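Two-arm cell, policy freezes over the box when the other arm is idle

Posted in Manipulation software > Control and planning
26th January
Tags: bimanual, action chunking, gripper, timing

Noelia Barroso

Hi all. Bit of a rush as I've only got the bench till this evening, so sorry for the state of this.

Setup: two arms on column bases, parallel grippers, fixed camera looking down the table, one wrist camera per arm. Task is picking play food out of a plastic box with a lid. Policy was trained on our own teleop episodes, outputs joint targets for both arms in one vector, chunk length 21, we run the first 8 steps and then ask for a new chunk. Low level is the Kelel driver, stock settings apart from the velocity limit.

What happens. Right arm goes out, comes down by the rim of the box, fingers open, and stops. Just hangs there. Sometimes it creeps a bit, sometimes it shivers, then usually it goes in and gets the thing. Sometimes it never does and I have to hit stop. Left arm is parked high up the whole time and isn't meant to do anything for this part.

Things I have tried:

- more episodes (we are at 128 now, started with 93)
- running the full chunk before replanning. Freezes less but it goes in blind and catches the rim
- turning off the collision checker in the planner. No change, so I don't think it's that
- different lighting. no change
- restarting everything, obviously

Logs say no faults, no limit hits, no dropped frames. Inference time looks fine. If I replay a recorded episode straight through the driver it's smooth, no pause at all, so the arm can do it.

One thing that may matter: in the recordings the operators did tend to wait at the rim while they lined up. Yetunde did most of them and she is careful. I didn't think it was long enough to matter.

Is this a data thing or a control thing? And if it's data do I have to record the lot again? Please say no.

Titilayo Adebisi

Had the same. Turn up the replan rate. Also check the gripper is actualy calibrated, ours reported open when it was half shut and the policy got confused.

Noelia Barroso, replying to Titilayo Adebisi

Gripper is fine, checked the reading at both ends. Replan rate up makes it worse, it sits there longer.

Lorenz Hauser

Worse with faster replanning is your clue. It's data, mostly. With a bit of control on top. You don't have to record it all again.

What I think is going on: your operators paused at the rim. So at that pose the training set is full of steps where the right answer is "stay put". The policy sees the arm at the rim, standing still, and says stay put. You run 8 steps of staying put, ask again, same picture, same joints, same answer. It only gets out when noise pushes it into a slightly different state. The person knew when the pause was over. The policy hasn't got anything in its inputs to tell it.

Running the full chunk helps as the end of the chunk often includes the move that came after the pause. Fits what you saw. Replaying is smooth as there's no policy in the loop, so that only tells you the driver is ok.

Do this in order:

1. Plot joint speed for the right arm over each episode. Look for flat bits near the box. I bet they are longer than you think.

2. Trim them. Drop steps where BOTH arms are under a small speed threshold and neither gripper command is changing. The gripper part matters. If you leave it out you cut the steps where the fingers are closing and the arm is still, and then it learns to lift before it has hold of anything. I did this and lost an afternoon to it.

3. Keep a few still steps each side of a cut, don't take it down to nothing.

4. Retrain on the same 128. Keep the old checkpoint so you can compare.

Now the two-arm bit. You've got one output vector for both arms, and the left one does nothing here. If your loss is a plain mean over all joints then half of it is rewarding "don't move", and the model gets very good at that half. Look at the loss split per arm. If left is near zero and right is still high, your total loss curve has been flattering you. 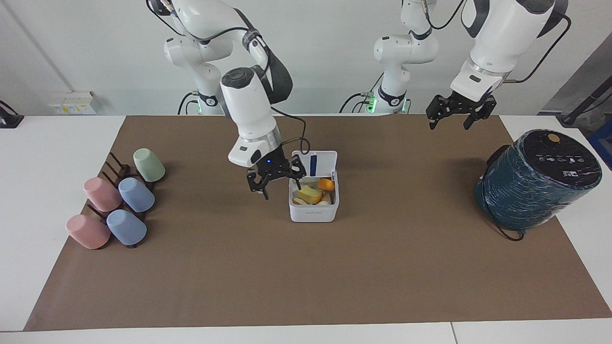 Also check how you normalise the actions. If the left arm hardly moves across the whole dataset then its standard deviation is tiny, and you are dividing by it. Small camera noise comes out as big normalised targets and the model spends effort chasing it. Put a floor on the standard deviation. This could be your shiver as well, if both arms go through the same smoothing step, though I'm guessing there.

Control side: what do you do where one chunk meets the next? If you just swap, the first target of the new chunk won't match where the arm has got to, and you get a twitch every 8 steps. Blend over the overlap. A straight weighted average is enough to start with. And account for inference time. By the time the new chunk turns up the arm has moved on, so throw away the steps that are already in the past. People forget this one a lot.

Don't bother with the collision checker, turn it back on.

If you've still got a freeze after all that, give the policy a short history of joint positions. Not my first choice, it can make copying the last action even easier for it. Try the trimming first.

Abena Mahama

Agree with Lorenz on trimming, less sure on the loss split. We weighted the arms seperately on the Rurkow cell and it made the idle arm drift, slowly, over a long run. Ended up holding the idle arm with a plain position hold outside the policy whenever its predicted motion was under a threshold. Ugly but it works. You need a clean handover when it wakes up: start from the measured pose, not the held target, or it jumps.

Another thing to check is timestamps. On ours the wrist camera was stamped when the frame arrived and the joints when they were sampled. Small offset, no errors in any log, and it showed up as dithering close to objects and nowhere else. Move the arm back and forth quickly, plot image motion against joint motion, see if the peaks line up.

And record which checkpoint went with which driver config. We use Onuoha for it, a text file would do.

Noelia Barroso, replying to Lorenz Hauser

Plotted them. Oh dear. Flat bits all over, the worst ones right at the rim. Loss on the left arm is basicaly nothing, right arm never really came down.

Trimmed set is training now with the floor on the std. We were just swapping chunks, yes, so I'll do the blend next. Will do Abena's timestamp check while it runs and post the plots.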